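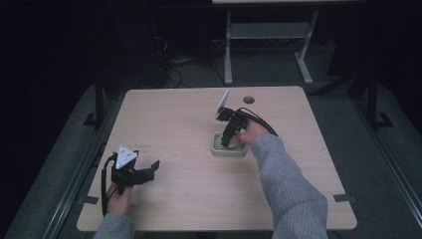

The Grirex cell at Traseo gets looked after by one technician, and when I ring she's halfway through lunch. She minds the hand units, the pair an operator wears through a task so the arm software has something to learn from. "People think it's the arm that eats my time. It's the grippers. Always the grippers." Two to a table, one per hand, a cable running off each and a white marker plate standing up on top. She starts with the plates every shift. Thumb on the edge, gentle push. If it moves at all the unit comes off the table.

"A plate that's shifted a hair still looks fine to you and me. The tracking doesn't agree."

Then cables. She wants slack at the wrist, enough that the operator can reach over to the far side without the plug taking the load. Long sleeves are fine by her, loose cuffs aren't. She had a run ruined in March by a cuff snagging the connector, found out at the end of the arvo, had to bin the lot.

How long does the check take? "Fifteen minutes if nothing's crook. Nothing's crook maybe half the time."

The mounts were Kramer ones originally. She swapped them out for printed brackets, her own colour, black, same as everything else. Cheaper to replace. No regrets there, except the first batch was printed in the wrong orientation and split along the layers.

Fingers are printed as well. She's got opinions on fingers. They go rough at the tips first, then the screw holes start to wallow out and the whole block leans. "You tighten it, it leans again next week. Don't keep tightening. Chuck it." She logs the cycles on each pair and the last set got to 386 before she pulled it, which she reckons was too late by a fair bit.

Her test piece is whatever's smooth and pale. Smooth because it shows up a slip, pale because it shows up the camera exposure. Open the jaws wide, put the piece between them, look at the gap either side before closing. An uneven gap can just be the operator's hand, so she resets and looks again. Uneven every time, it's the linkage.

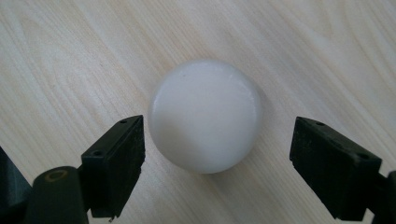 Category: Workshop Talk / Cell Maintenance

The bit that goes wrong

Ask her for the one fault she'd warn a new starter about and she doesn't stop to think. Dust. It gets on the finger pads and stays there, and a pad with dust on it lets go of things it held yesterday. She tried tape to lift it off, which worked, then left glue behind, which was worse. Now it's a soft dry brush and a wipe with a damp cloth, pads left to dry before anyone picks up the unit.

"Don't use solvent. I did. Took the surface clean off, felt like glass."

Did the supplier tell you that? Laughs. "Trosivero sent me a two page sheet. One page was the warranty."

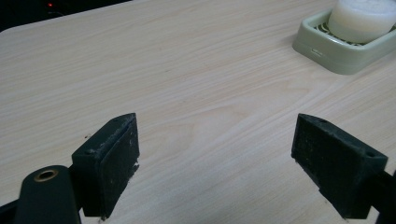 Soap tasks are her least favourite, for the pads anyway. A bar gets picked up, put down, picked up again and the pad face carries a bit of it away each time, so whatever's floating around the room sticks. She points out the white specks and scuffs on the upper part of the left pad, and the paler bits in the right one. Whether that's soap or dust she won't say from looking. Gets brushed either way. The white bar in its green dish on the ribbed insert is fine by her, it's a bar without a dish she objects to, because then the table gets it too and she's wiping wood grain all afternoon.

The linkage she mostly leaves alone. There's a brass-coloured eyelet at the rounded end of the arm and she'll look at it, wiggle it, move on. No oil. "Oil finds the pad. I dont know how, it always finds the pad."

Spares she keeps in a drawer under the bench, matched pairs only, bagged together. A new finger against an old one closes crooked and you spend the morning chasing a fault you've put in yourself. She has over two years of notes on the cell now, most of it in a paper notebook becuase the shared log kept getting tidied up by other people.

What would she change, given the money? A better plug. One that lets go when it's yanked, instead of taking the socket with it. She's drawn one. It's in the notebook.

Lunch is over, she's got a unit to get back on the table by two.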